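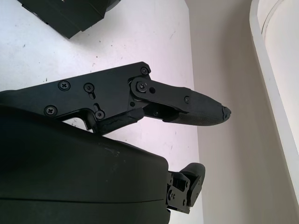 Fingertip pad breaking up at the tip, and small-part picks missed with the hands

Opened by: Ida Schwerdtfeger, Sperling
Product: Levonex two-arm evaluation kit, with Dorkunus gripper and Stunia hands
Opened: Jul 6, 2022
Priority: Normal (I asked for High, the form changed it)
Status: Waiting on Levonex

Original message

We're on the paid trial and I have two problems. The web form only lets me pick one category, so both are going under "Gripper, mechanical." Please don't split this into two tickets. The last time that happened the second one was closed without anybody reading it.

Problem one. The pad on the Dorkunus finger is coming apart at the very end. The nose is chipped and has a torn edge that looks a little lighter than the rest of the rubber. The speckled grip surface further back looks all right to me. Your product page says pads are good for 1,000 picks before they need to be looked at. Our log has this one at 231. We have been picking small, light, dull things off a flat white table. There is nothing sharp in the job and nothing heavy.

Problem two. With the Stunia hands mounted, the right hand keeps missing a small silver part that sits in the molded insert of a black box. The left hand does its share. The right hand comes in, closes next to the part, and reports a good pick. I care more about the last bit than about the miss. A miss I can work around, but a miss that gets logged as a success makes your summary page worthless to me.

What I've already done, so that you don't ask me to do it: restarted the controller, re-ran the homing routine, wiped the pads with the wipes that came in the kit, read the Getting Started guide to the end.

Ida

Levonex Support, first reply

Hi Ida, thanks for reaching out and sorry for the trouble! Pad life depends on the application. Could you please confirm the following:

1. Firmware version on the gripper.
2. Whether the grip force setting has been changed from the default.
3. Whether the finger has been in contact with the table surface.

For the second issue, please try restarting the controller and running the homing routine.

Ida

1. Whatever you shipped. The page says "current" and gives no number. If there's a number, tell me where it's printed.
2. Default. I haven't opened that screen other than to look at it.
3. Possibly, and I'd like to talk about that. Your own sample routine, the one called Flat Pick, brings the fingers down to table height to get under thin parts. If touching the table wears the pad out, then your sample routine wears the pad out, and the 1,000 on the product page was measured doing something else. What was it measured doing?

Restarting and homing are in my first message.

Levonex Support

Thanks Ida. The figure on the product page is from our internal bench test with foam blocks. Flat Pick is meant as a demonstration. We would suggest raising the approach height slightly, and checking that the finger plate hasn't moved in its slots, as this can put the tip lower than expected. The steps are:

1. Power off the gripper and wait for the status light to go out.
2. Check the screws next to the two elongated slots in the finger plate. They should be snug.
3. Check the pivot screw at the hinge. The link should move freely with no side play.
4. Power on and run Finger Check from the service menu.

Ida

Done, in order. Notes on each.

Step 1. Fine.

Step 2. Both snug. I didn't loosen them, and I'm not going to unless you tell me what position the plate is supposed to be in. There's no scale or mark next to the slots that I can find. If a customer loosens those screws with nothing to set against, they are never getting back to where they started. I'd put that in the manual in large type.

Step 3. Moves freely. No side play that I can feel by hand. The lower linkage bar has scuffed edges, which I mention for the record. The upper side of the housing has some light scuffing too. I don't think either one has anything to do with the pad, but I don't want to see them on a damage invoice when this goes back.

Step 4. Finger Check passed. It would be nice to know what it checks. It passed with a torn pad on the finger, so it can't be checking that.

I then raised the approach height as you suggested. The thin parts now get left on the table, which is what I expected. So the choice seems to be that it picks and eats its pads, or it spares the pads and doesn't pick. Your sales sheet has it doing both.

Levonex Support

Understood. We can send a replacement pad set under the trial agreement. Please note that pads are a consumable.

For the second issue, could you run a set of attempts with the Stunia hands and let us know the result, along with how the cell is laid out?

Ida

Send the pads, please. I know they're a consumable. I'm trying to find out how fast they get consumed, and that's the number I was asked to bring back before anyone at Sperling signs for a second kit.

Test with the hands. I ran 50 attempts, all on the same box, and stood there for the whole thing with a notepad instead of trusting the summary. Your page gave the hand full marks. My notepad has 12 misses. All of them were the same kind of miss: the thumb and fingers close beside the silver part, they meet each other, and the software takes that for contact with the object. I don't design these things, but a hand that can't tell a part from its own thumb is going to have trouble with small parts, and small parts are what we make.

Layout is the plain one from your guide. White table against a wall, box in the middle, left hand at the left side of the box with the black piece with the printing on it, right hand reaching across from the right with the pinch open. The silver part sits toward the far right corner of the insert and stands up out of it a little.

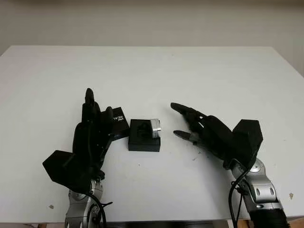 I also tried the obvious things one at a time. Turning the box so the part was on the near side helped some, but I can't ask a packing line to turn its boxes for the convenience of the robot. Slowing the approach made no difference that I could see. Wiping the table down got rid of some of the crumbs and changed nothing else — there are still a few specks on it that don't want to come off, so if your vision step is upset by those, say so now.

One more thing for whoever reads this after first-line support. The pinch setting on the Stunia has three choices, Light, Normal and Firm. There's no number behind any of them. I can't file a useful report on "Normal."

Levonex Support

Thank you for the detailed testing. We've passed this to the hand team. Their comments:

- The vision step isn't affected by small marks on the table.
- The contact signal comes from motor current, so finger-to-thumb contact can be read as a grasp when the target is very small. This is expected behavior.
- There's a minimum closing width setting that can be used to reject empty pinches. It is in the advanced menu and is off by default.

Please turn on minimum closing width, set it to slightly less than the width of your part, and repeat the test.

Ida

I'll quote the second point back to you: "expected behavior." The sales sheet says "verified grasp." If you expect it to be wrong on small objects, I'd like that written where a buyer will read it before they pay for a trial. I'd also like to know why the setting that fixes it is off, in a menu I was told in April not to open.

That said, I turned it on. Results from a second run of the same size:

- It still misses. Fewer, but I changed the setting and re-taught the approach on the same afternoon, so I'm not giving the setting credit for that.
- Every miss I wrote down was also logged as a miss. That's what I wanted. The summary page and my notepad agree for the first time.
- It rejected two good picks as empty. I had the width set too close to the real size of the part. Backing it off a little stopped that.

So for anyone else who finds this ticket by searching: advanced menu, minimum closing width, on. Set it well under your part and work up.

The false successes can be marked as resolved, with a complaint attached. The misses stay open and so does the pad.

Levonex Support

Great to hear that this is resolved! We'll go ahead and close the ticket. The replacement pads are on their way.

Ida

Reopened. Please read the last line of my previous message.

Still needed from Levonex:

- The position the finger plate should be set to in its slots, as a measurement.
- Pad life when running Flat Pick on a hard table, from your test or from anyone's.
- What Finger Check checks.
- Whether the thumb on the Stunia can be had with a narrower tip. The sales engineer said yes on the phone and I can't find it in the parts list.
- Confirmation that the scuffs on the gripper were noted.

I'll fit the new pads when they arrive, set the counter back to zero and run Flat Pick at the height you shipped it with. Whatever number it gets to is the one going in my report.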